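Laundry, Loft and Small Space Questions I Get Asked A Lot

I write about living in a very small wooden place and trying to keep my clothes decent in it, and the same questions land in my inbox over and over. So I finally put them all on one page. If yours isn't here, leave a comment and I'll get to it (I'm slow in December, sorry in advance!).

Where do you fold anything if you don't have a table?

On the bed! It's the biggest flat surface I've got by a mile. I pull the cover smooth, shove the pillow and the stuffed animals toward the wall, and do one thing at a time. The mistake I made for ages was dumping the whole basket out at once, and then there's no room left to fold and you end up sleeping next to a pile of socks.

Don't the toys get in the way?

A bit, but they live there, and I'm not moving them to the floor every time I have a shirt to fold. The one with the red-and-white striped arms is the worst offender, those arms go everywhere.

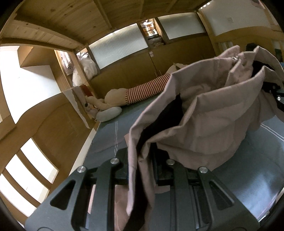
What I do make myself clear is the middle of the bed, enough space for one shirt with both sleeves out. Anything bigger than that (sheets, the winter duvet cover) gets folded standing up, with the corners tucked together over my hands, and a fair amount of muttering.

How do you fold a long-sleeved shirt so it doesn't come out wrinkled?

My way isn't the store way, but it works for me. Lay the shirt out and sort the collar first. Then run your palm down the placket from top to bottom, so the whole front has something straight to line up with. Pull each sleeve out to the side and smooth it before you fold it in, especially under the arm, where the fabric loves to bunch up. Fold the sides in, then bring the bottom up in two goes. If you rush the underarm bit you'll see it in the finished fold, every single time.

Buttons done up or left open?

For thick shirts I do the top one and one in the middle. For thin, slippery ones I do them all, otherwise they slide apart in the drawer and I have to start over.

What about shirts with dark trim on a light color?

Ooh, this one I have opinions on. My pink one has black on it, and I wash it cold, inside out, with other light things, and I never leave it sitting damp in a heap. The first wash I did completely alone in the sink, just in case the black decided to travel.

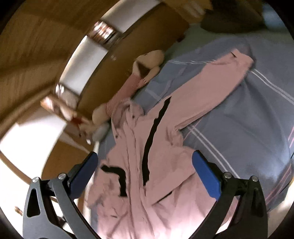 The pink shirt laid out on the bed, one sleeve smoothed out and the rest still to do.

Do you iron?

Hardly ever. I own a little Galtley travel iron and it comes out for weddings. Mostly I hang things up straight out of the wash, give the cuffs and collar a good tug, and call it done.

Where do the folded clothes go?

In the cabinets under the windows. My friend Weronika Ostrowski talked me into standing shirts on their edge like files and I was very snippy about it for a week, and then I redid every shelf. I fit 38 tops in the space where I used to cram maybe half that, and I can see all of them.

Should I line wooden shelves?

I do, with plain cotton offcuts. Paper liner slid around and drove me nuts. Scented liner gave me a headache, so skip that if you're sensitive.

Can you come and sort out my closet?

I wish! I can't travel for it, but send me a photo and tell me what's bugging you the most, and I'll answer the ones I can in the comments.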